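Leeren Parkplatz als Übungsfläche fürs Fahrrad einrichten: was wirklich hilft und was man sich sparen kann

Von Saoirse Conneely, März

Es gibt inzwischen ganze Koffer mit Hütchen, Bodenmarkierungen, Trillerpfeife und laminierten Übungskarten, und alle versprechen, dass Erwachsene damit an einem Nachmittag Rad fahren lernen. Ich gebe seit elf Jahren Radkurse für Erwachsene und glaube davon kein Wort. Man braucht einen großen, leeren Platz, ein Rad mit tiefem Sattel, ein Stück Kreide und Geduld. Der Rest ist Dekoration.

Den Platz aussuchen

Am besten taugt ein asphaltierter Parkplatz, der außerhalb der Öffnungszeiten leer steht. Immer wieder wird Rasen empfohlen, weil man dort weicher fällt. Das stimmt schon, nur kommt man auf Rasen kaum ins Rollen, und wer nicht rollt, der kippt. Schulhöfe sind meist zu klein und haben an den dümmsten Stellen Bänke stehen.

Vorher fragen, wem die Fläche gehört. Ein Anruf genügt meistens. Ich lasse mir die Erlaubnis trotzdem per Mail geben, seit mich ein Wachdienst mitten in der Stunde vom Platz geschickt hat.

Dann einmal komplett ablaufen, zu Fuß, und zwar auch die Ecken. Gesucht werden Gullydeckel, Risse, Splitt vom Winter und vor allem ein Gefälle. Ein Platz, der eben aussieht, ist es selten. Legen Sie einen Tennisball auf den Boden und schauen Sie, wohin er will. Ein ganz leichtes Gefälle ist für die ersten Rollversuche sogar angenehm, beim Bremsenüben stört es.

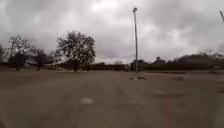

Der Untergrund muss nicht schön sein. Alter, etwas unebener Asphalt ist mir lieber als frisch beschichteter, auf dem die Leute beim ersten Regen wegrutschen. Staub und Sand dagegen gehören weggefegt, zumindest dort, wo gebremst und gelenkt wird. Ein breiter Straßenbesen reicht. Ruben Vermeulen, mit dem ich die Frühjahrskurse mache, schwört auf einen Laubbläser. Ich halte das für Lärm, der den Staub drei Meter weiter ablegt.

Feste Hindernisse entschärfen

Fast jeder Parkplatz hat irgendwo einen Laternenmast, und Anfänger fahren mit großer Zuverlässigkeit genau darauf zu. Man lenkt dorthin, wo man hinschaut. Schaumstoffmatten um den Mast zu wickeln, wie es manche Anleitungen vorschlagen, macht ihn nur noch auffälliger. Ich ziehe lieber mit Kreide einen großen Kreis um den Sockel, mindestens vier Schritte Abstand, und lege die Übungsbahn so, dass der Mast beim Fahren im Rücken oder weit seitlich liegt. Später, wenn das Lenken sitzt, darf man ihn als Wendemarke benutzen.

Die Bahn anzeichnen

Kreide, keine Farbe, kein Klebeband. Klebeband löst sich auf staubigem Boden nach kurzer Zeit und wickelt sich um die Nabe.

1. Eine gerade Rollstrecke, so lang wie der Platz es hergibt, mit einer Startlinie und sonst nichts.
2. Am Ende viel freier Auslauf. Wer noch nicht bremsen kann, soll ausrollen dürfen.
3. Daneben ein Bremsfeld, quer zur Rollstrecke versetzt, damit sich niemand in die Quere kommt.
4. Ein sehr weites Oval für die Kurven. Zeichnen Sie es doppelt so groß, wie Sie es für nötig halten.

Slalom kommt in den ersten zwei Stunden nicht vor. Hütchen machen sich gut auf Werbefotos, aber wer gerade die Balance gefunden hat, verliert sie am zweiten Hütchen wieder. Das Set von Lovari habe ich einmal auf einem Kurs ausprobiert, danach lag es im Keller. Vier halb gefüllte Wasserflaschen tun es auch.

Das Rad

Pedale abschrauben, Sattel so tief, dass beide Füße flach stehen. Achtung, das linke Pedal hat Linksgewinde. Wer sich das Schrauben ersparen will, kann die Pedale dranlassen und holt sich dafür blaue Schienbeine. Stützräder für Erwachsene gibt es zu kaufen, ich rate ab. Man lernt damit das Falsche und muss es später wieder verlernen.

Wetter und Uhrzeit

Bedeckter Himmel ist ideal, weil niemand blinzelt. Starker Wind ist schlimmer als Nieselregen, gerade auf großen offenen Flächen. Ich fange gern um acht Uhr morgens an, da schaut keiner zu. Bei Erwachsenen macht das mehr aus als jede Methode.

Und bitte keine Zusagen, wie lange es dauert. Asmaa Sqalli fuhr bei mir nach 2 Stunden allein ihr Oval, andere brauchten sechs Termine – beide fahren heute zum Einkaufen.

Weitere Beiträge
Bremsen einstellen ohne Montageständer
Gebrauchtes Damenrad kaufen: worauf Ghislain Bergeron zuerst schaut
Fahrradhelme im Alltag: Passform vor Preis
Vom Parkplatz auf den Radweg, die erste Ausfahrt

Kontakt | Impressum | © Radschule Lelurel | Nach oben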